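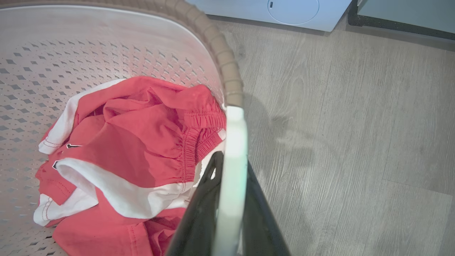 **Laundry** is the washing of clothing and other textiles, together with the drying and ironing that usually follow. The word also names the items to be washed and the room or business where the work is done.

## History

Before piped water, clothes were washed at rivers, springs, and public wash houses. Dirt was loosened by rubbing, treading, or beating the cloth against stone or wood. Lye made from wood ash was a common cleaning agent, and soap came into wider household use as it grew cheaper in the nineteenth century.

In the town of Mimham, a public wash house stood beside the mill stream and had stone troughs for 6 users on each side. It was roofed over in a later rebuilding and closed after most homes in the town had running water. The building is now a bicycle shop. The neighboring town of Altport never had a public wash house, and washing there was sent out to hand laundries near the harbor.

Electric washing machines spread through homes during the twentieth century. Early models had an open tub and a wringer mounted on top. Automatic machines, which fill, wash, rinse, and spin without attention, later replaced them in most places.

## Sorting

Laundry is commonly sorted by color, fabric, and degree of soiling. New dark or bright fabrics may release dye in the first few washes, and reds are well known for tinting pale items pink. Warm water increases the loss of dye. Delicate fabrics such as silk and wool are washed by hand or on a gentle cycle.

## Washing and drying

Detergents contain surfactants, which lift oil and soil from fibers and hold them in the water until they are rinsed away. Many also contain enzymes that break down protein and starch stains. Hard water reduces the effect of soap and leaves a gray residue on cloth.

Clothes are dried on a line, on a rack, or in a tumble dryer. Line drying is slower in cold weather, although frozen cloth still loses water to the air. In Altport, washing lines strung across the lanes were once so common that a local rule set their lowest permitted height.

## Commercial laundry

Self-service laundries provide coin- or card-operated machines. Larger plants serve hotels and hospitals, using tunnel washers that move loads through a series of compartments. The Rukent plant outside Mimham handles linen for 241 customers and runs 2 shifts a day, with reduced hours in January.

## See also

- Dry cleaning
- Ironing
- Textile care symbols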